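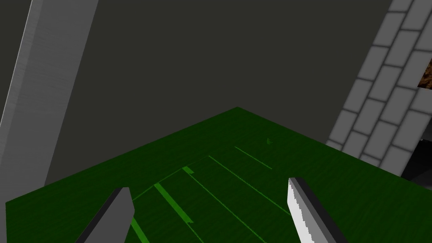

4. Evaluation of the simulation kit

We tested the Prenell kit as a buyer would receive it, with the default table layout and the supplied two-finger gripper. The kit is sold by Rusa as a ready-made simulated workcell for groups that want to train grasping policies before they pay for hardware. We used the wrist view throughout, as the policy of Qin takes no other camera input.

We ran 400 episodes on one desktop machine in our Paris laboratory. Loading the workcell took around 6 seconds. Of the 400 episodes, 62 ended early with a contact error, mostly when the gripper was lowered quickly towards the table.

Rendering is adequate for the price, but thin detail suffers. The green lines on the table have stepped edges in the wrist view (Figure 3), and our line detector split several of them into short pieces. Raising the render resolution helped - at the cost of slower episodes. We left it at the default for the results below.

Figure 3. Wrist view in the default workcell, gripper open, with bright green lines running across the dark green surface.
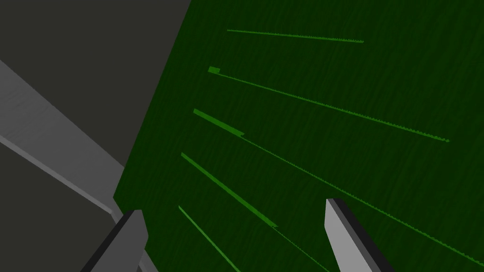
4.1 Set-up and support

The manual covers installation well and says little about changing the table. Replacing the surface texture meant editing six files by hand. Support answered our one query by the next morning.

We use cookies to improve your reading experience. Accept | Manage settings

Comments (2)

gripfan: Did you try a slower descent? Most of our contact errors went away at half speed.

mw_lab: Would like to see the detector results at the higher resolution too.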